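Notebook, 01/10/2026

Second session on table clearing. I've been going back and forth all week on whether I believe any of this is close to useful, and today I landed somewhere around "ask me in March".

What works now: the policy Bralach trained on our first batch will pick up a mug. It'll pick up a mug nearly every time if the mug is on a plain benchtop and the light is flat. We have 2,486 demos and I reckon far too many of them are mugs.

What doesn't: anything thin, stacked or light. Stacks are the worst. Ask for one plate and you get the lot, or you get the top one folded up like a taco. Ran 18 tries on Draltine's old arm this morning and called it off after lunch (the wrist was getting warm and so was I). I'd count 2 of those as clears I'd accept from a kid doing chores for pocket money.

So the afternoon went to hand-held grippers on disposable tableware, which I've been putting off. Patterned cloth too – the detector has had it far too easy on grey laminate, and a real kitchen table has fruit printed all over it and glare off the window.
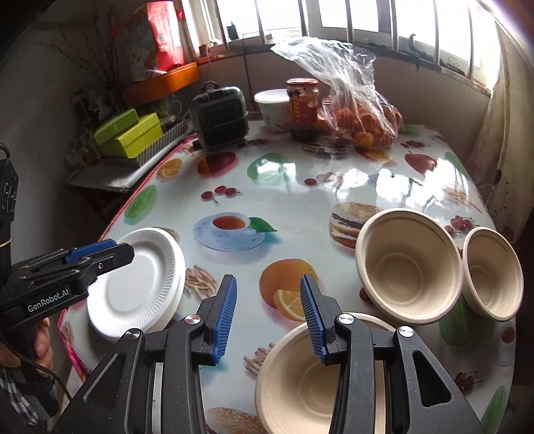

Takudmont reckons we're wasting our time on plates altogether, and that a dishwasher already does the only part of the job people hate, so we should be chasing laundry. Fair point, but a dishwasher won't carry anything to itself. I'm sticking with tables for another 15 sessions and then we can argue again.

To do: new blue pads, check the clocks line up on both grippers, ask Farías for their bowl set.

Comments (3)

Clearing is fine, but who wipes the table after? Put that on the list.

Try fanning the stack a bit before the grasp. Helped us heaps with paper cups.

Would love to see the mug numbers on the patterned cloth when you get to it!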